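Home | News | Community | Sport | Classifieds

Nemina kitchen gets its new tiles
February | By Safta Roman

I popped into the Nemina community hall just after 10 am to see how the kitchen reno was going, and I'm pleased to say the wall is finished! The old paint had been peeling for as long as I've lived here, and I've washed a lot of teacups in front of it.

Macarena Arroyo, who ran the fundraising, told me 126 households chipped in. The trivia night brought in another $3000, which is a ripper effort for a town our size (my table came second last, thanks for asking).

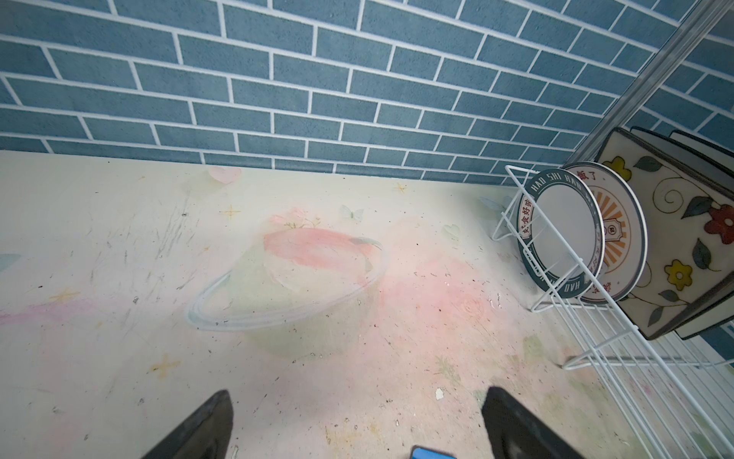
Tiler Barnabás Simon did the job in five days and only charged for three of them – he grew up two streets over and had his 21st in the hall. He reckons the window corner gave him the most grief.

There's still the oven to sort out. Some 220 meals go out of that kitchen every month and the old one has a door that won't shut properly, so Macarena is getting quotes now.

Bookings are open again from 8 am. Ring the hall office, and please bring your own tea towels.

14 shares | 5 comments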